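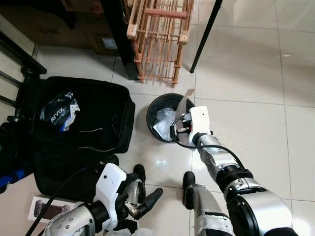

Stundar: wellness claims in celebrity interviews

A text dataset of statements that well-known people make about their own exercise, breathing and meditation habits, taken from lifestyle pages and fan magazines. Each statement is labeled by what kind of claim it makes and whether the piece offers anything to back it up. Mostly it doesn't.

Maintained by Marichka Hrynyshyn. Second labeler: Heino Lūse.

What you get

2,000 statements in one CSV file, one statement per row. The columns are id, statement, practice, claim_type, support, and labeler_note. Names of the speakers have been replaced with a role (actor, singer, athlete, host). Please don't write to ask who said the thing about the cold shower and the liver.

claim_type takes one of these values:

mood – "I feel calmer since I started"
body – weight, skin, sleep, back pain
cure – an illness is said to have gone away
habit – how often, how long, what time of day
none – the person was asked about yoga and talked about a new film

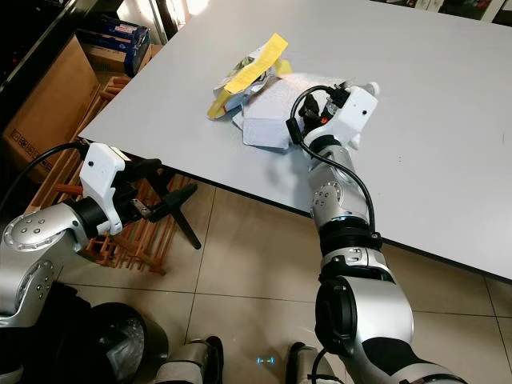 How it was labeled

Marichka labeled everything. Heino labeled 1,000 of the rows again without seeing her labels. They disagreed on 300 of those, and most of the trouble was between mood and body. Is "I have more energy" a mood or a body claim? We argued over it for far too long and settled on body. I still think that's wrong, and you may want to merge the two.

The support column is the one I trust least. It says "yes" if the article names a study, a doctor or a teacher. It does not mean the study exists. I tried to follow up 40 of the "yes" rows and gave up on more of them than I'd like, usually at a dead link or at "research shows."

Known problems

Habit claims are what people say they do. A singer who tells a magazine she gets up at 4:30 to meditate may well get up at 4:30. She may also have a publicist. Nothing in this file can tell you which, so please don't use it to estimate how much anyone practices.
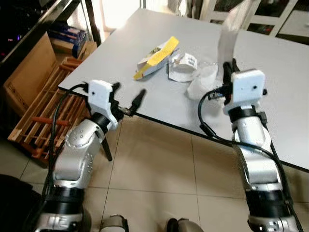 The same goes for dropout. Magazines interview people who have just taken something up, and they rarely call back a year later to hear that the mat is in a closet. If you train a model on this, it will learn that every practice works for everyone who tries it.

Translated interviews are in there too, and the hedges tend to get lost on the way. "Maybe it helped a little" can come out as "it helped."

The first release had a score called Ileo, meant to rate how believable a statement was from zero to one. It has been removed. It mostly measured sentence length. If you find a copy of the file with an ileo column, delete the column.

Loading

Any CSV reader will do. The file is UTF-8 with a header row. The sepp.py script rebuilds the train and test split; leave the seed alone if you want to compare with the Larnmont baseline, which I would not call a strong one.

Changes

March: Ileo column dropped, duplicate rows removed, labeler_note added.

Corrections are welcome, with the row id and a reason.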